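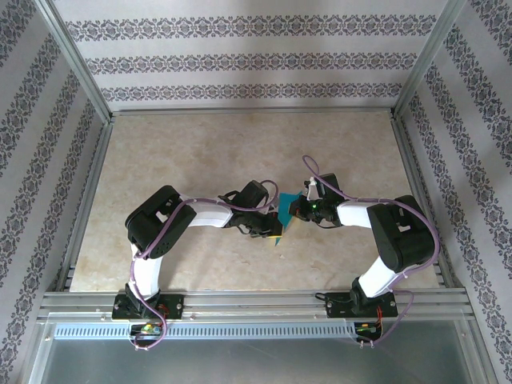 Both arms holding the teal piece, Trakum cell.

Trakum folding set, README
Last edited March 1, 2025
Maintainer: Rania Ouazzani. Cell and arms: Uwe Brandes.

We started this set to see how far two cheap arms are from doing a household chore such as putting away the napkins. Short answer: still a fair way off. Recording was done in February. 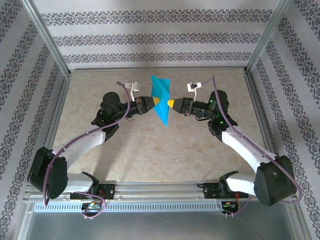 Each episode is one attempt with one piece of thin material. There are 26 sessions in 12 folders. Colour names in the notes are loose – teal, turquoise and cyan all mean the same stock.

Views
Fixed workspace view, plus wrist view. 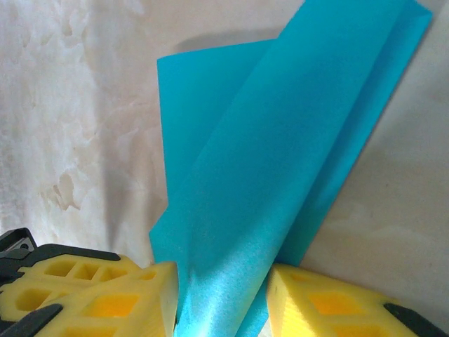
Thin material hides its own back layer, so labels for hidden edges are guesses. Treat them that way. A value of 999 in the grip column means no reading.

Known problems
Session 6 has clock drift between the arms. Failed attempts are kept.

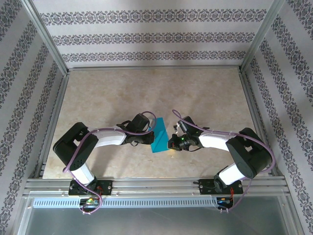 Lighting and wall pattern don't vary, and a model trained only on this set shouldn't be expected to cope with a kitchen bench. Send corrections to Rania.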